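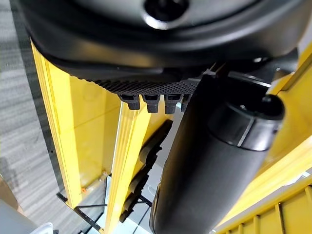 Section 4: Fitting the Lesotum pump and filter to the tank

Read this section through before you start. It covers the Lesotum garden pump when used with a Plesex slimline rainwater tank of up to 3000 litres. For a larger tank or one sited uphill of the house, go to Section 6.

4.1 Choosing the spot

1. Place the pump on a level paver or concrete pad, as close to the tank outlet as you can get it. The suction line must rise or fall in one direction only. A hump in the line will trap air.

2. Leave a gap of 80 mm between the motor end and any wall or fence.

3. Check that the cord reaches a weatherproof power point without an extension lead. If it doesn't, have a licensed electrician put in a new outlet.

CAUTION: Do not stand the pump on mulch, bark or bare soil.

4.2 Unpacking

Take everything out of the carton and put the small parts somewhere they won't roll off. The fittings bag (part 2644) is taped to the inside of the lid and is often thrown out with the cardboard. Moulded parts may have a little flash along the rim. Trim it with a sharp knife if it stops two parts from meeting squarely. 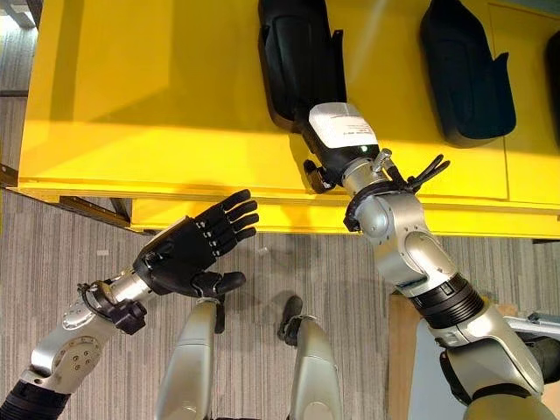
Fig. 4-2. Black moulded plastic parts on a yellow table.

Note: Colours vary between batches. Covers supplied before September were green and fit the same way.

4.3 Connecting the suction side

1. Close the tank valve. If the tank has no valve, drain it below the outlet first.

2. Wrap the outlet thread with five or six turns of thread tape, clockwise as you face the end of the thread.

3. Screw on the brass elbow by hand, then give it one more half turn with a spanner.

4. Push the suction hose over the barbed tail as far as it will go and tighten both clamps. Use the rigid-wall hose supplied. Ordinary garden hose will collapse under suction.

5. Fit the filter bowl with the arrow pointing towards the pump. Hand tight only.

4.4 Priming

1. Remove the priming plug from the top of the pump body.

2. Open the tank valve slowly. On a full tank the pump will fill by itself. With a low tank, pour clean water into the plug hole from a jug until it stays level.

3. Refit the plug and check that the O-ring is seated.

4. Open one garden tap, switch on at the power point and let the pump run until the flow is steady.

CAUTION: Never run the pump dry. Damage to the shaft seal from dry running is not covered by the warranty.

4.5 If it won't hold pressure

Pump starts and stops with all taps closed: look for a dripping tap or a weeping joint on the house side. If there are no leaks, replace the check valve (part 2877).

Pump runs but little water comes out: clean the filter bowl, then check the suction hose for kinks.

Pump hums and does not turn: switch off and unplug it. Contact your dealer or the Quintanilla service counter at Korkimthorpe, and have the serial number from the rating plate ready.

Section revised March 9, 2018. Checked by E. Quintanilla.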